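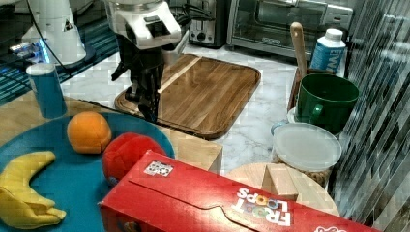 We lost the whole of the breakfast counter in December, or at least it felt like the whole of it, and I promised everyone who wrote in asking that I would put up a page about the cable fault once we had it sorted. The arm we call Tambunan had been working through its tidy-up routine for weeks without a grumble, and then one afternoon it began stopping dead on its way down to the counter. It would start again if you cleared the error, and a few minutes later it would stop again, always low, always with the gripper open over something. Most of our testing happens at exactly this height, with the fingers nearly touching the near edge of the cutting board, so you can imagine how jumpy we all got about the crockery. The black cable that curves out from the top of the arm to the left was the last thing any of us thought to look at, I am sorry to say, and it was the culprit.

Melati Yeoh found it. She had gone through the logs from 1,579 runs and pulled out the 171 that ended in a stop, and then she sat with a mug of tea and sorted them by how far the arm had reached. Nearly every one came at the long end of a reach. When she held the cable still by hand (power off, brake on, please don't try it any other way) she could feel a soft spot in the jacket close to the connector, and under it two of the wires had worn almost through.

What worried me more than the stopping was the fifth of the really bad ones. The signal dropped, came back, and the arm carried on with its move before anybody had pressed a thing. Puspita Yusof was reaching across to straighten the cereal box at the time. She pulled her hand back and was perfectly all right, but we shut the bench down that evening and left it shut for 5 days while we went through the restart settings line by line. The controller had been set to resume by itself after a short dropout, a leftover from our early Pancombe demos, when we were tired of walking over to the button.

So there is a new cable now, with a wider loop and a proper clamp, and the arm will not move again after any dropout until a person resets it. Hands stay off the counter unless the brake light is on. Melati has written up the cable check for the Hirkach team as well, who run the same arm, and if you have one of your own I'd go and feel along the jacket near the connector this week.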